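Slide 1. Title

Good morning. Let people sit down before starting. Ask for the doors to be closed at the back.

The talk is called Sorting Before Selling. It covers how a small market stall decides where things go, and what that does to the working day. There's time for questions at the end, but take short ones as they come up.

Slide 2. Where this comes from

I ran a produce stall at the Sollard covered market before I moved to the training side at Alimen. Most of what I'll say comes from that stall and from the workshops we now give to new stallholders. Some of it I got wrong for a long time.

Say what the talk leaves out: pricing, permits, refrigeration. The permits session is in the room next door after lunch.

Slide 3. The first hour

Setup decides the morning. At Sollard the gates opened at 5 and customers were walking through before the last van had left. Whatever was still in crates at that point stayed in crates until the first lull.

Ask the room: who sets up alone? Wait for hands. If it's most of them, spend longer on slide 5 and skip the part about shifts.

Slide 4. Order of unpacking

Heavy and hard first. Potatoes, onions, squash. They go at the ends, where people can stand and pick without blocking anyone.

Soft fruit last, and close to whoever is serving. Customers squeeze peaches. They squeeze them less when they have to reach past you — this is the cheapest fix in the whole talk.

Herbs don't belong in direct sun. Move them when the sun moves. I used to forget this every Monday, when I also had the wholesale order to deal with.

Slide 5. Containers

People spend too much here in their first season. A matching set looks good in the catalog, and then two break and you can't get the same ones again. Buy what you can wash, stack and replace.

Wicker suits a display but it holds dirt. Line it with paper. Plastic can be hosed down at the end of the day. Most stalls end up using both. 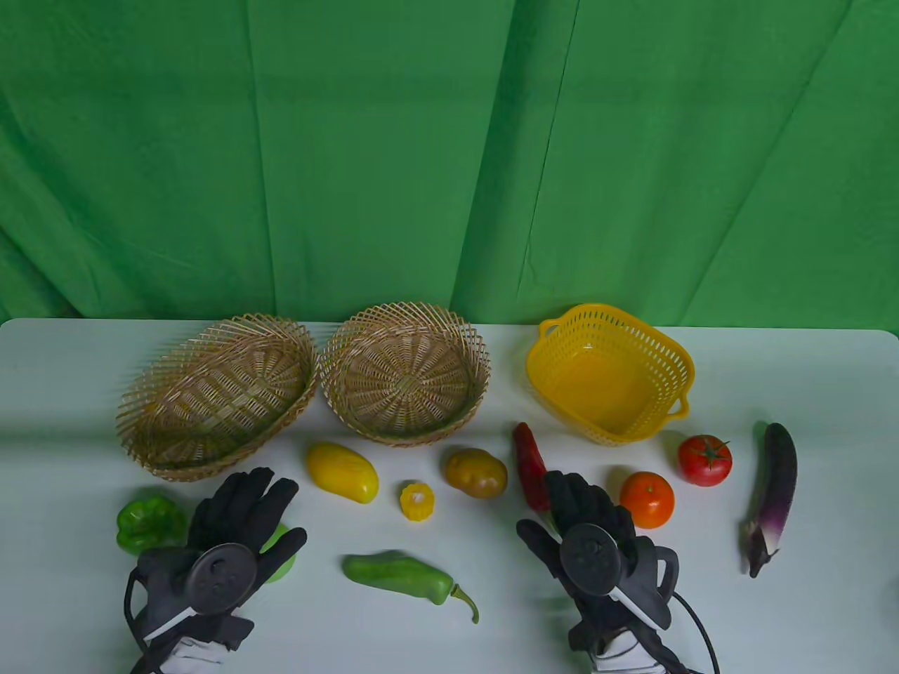
Slide 5: two wicker baskets and a yellow plastic one, with artificial produce.

Leave the slide up while talking about depth. A deep container hides half the stock and crushes the bottom layer. A shallow one needs filling more often, but customers see a full basket and you see what's selling.

Slide 6. The Igwe street count

We logged one stall on Igwe Street for a full Saturday. It made 179 sales. The owner thought the tomatoes were carrying the day. They weren't — it was bagged salad, and she had it behind the scale.

Don't oversell this. One stall, one day.

Slide 7. Restocking

Refill every 15 minutes when it's busy. Set a timer. Old stock comes forward, new stock goes behind it.

Slide 8. Handout and questions

The setup sheet is 2 pages and it's on the table by the door. The Kalteo group has a longer version for indoor markets, so send people there if they ask about lighting.

Collect the feedback cards before the coffee break.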